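Print this page | E-mail this page

Firnach Cell Guide
Section 4: Rules for bin picking

Hi, Kathleen Lenihan again. I wrote this section after our second cell went in at Jillholm, and I've tried to keep it to the stuff I really do every time I set one up. Rangi Kingi checked the steps (and made me add two of them!).

Before you start, read the arm maker's own safety pages and your site's risk assessment. My notes sit on top of those and don't replace them.

1. Put the arm in manual reduced speed mode. Stay there until step 7.
2. Set the bin where you want it and clamp it to the table. I push on each side with the flat of my hand, and if it slides at all I start over.
3. Teach the bin floor and all four walls as no-go surfaces. Sloping walls need at least two taught points each, one high and one low.
4. Look over the cables on the arm. You want enough slack for the wrist to turn, but no loop hanging low enough to snag the rim.
5. Load a few parts by hand with the drives off. Leave them crooked, because that's how they'll show up in real life.
6. Jog the gripper down over one part and stop short of the floor. Keep your thumb near the stop button the whole way.

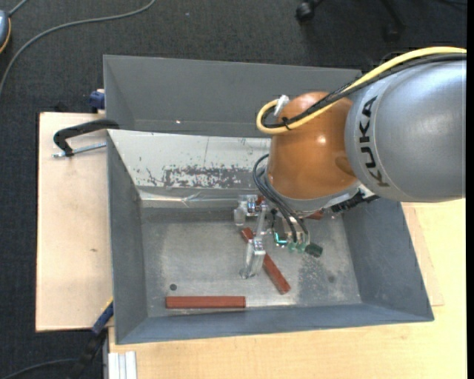

Fig. 4-2. Gripper lowered into the clamped bin, bars on the floor.

7. Back out, clear the area, and run the pick program at 70 percent of your planned speed.

NOTE: If you get fault 104, the arm thinks it's too close to a wall. Go back and redo step 3. Please don't just widen the limit, I've tried it and I was sorry.

CAUTION: Never reach into the bin with the drives on, even for one stuck part. Hit stop, lock out, then reach.

Write down the date, the program name and who did the check. The Gajewski log sheet works fine for this (form 1493, in the back pocket of the binder).

Last revised August 7, 2025

We use cookies to remember your page settings. OK | Learn more

Contact Firnach Support, Brurkville | © 2025 Firnach | Back to top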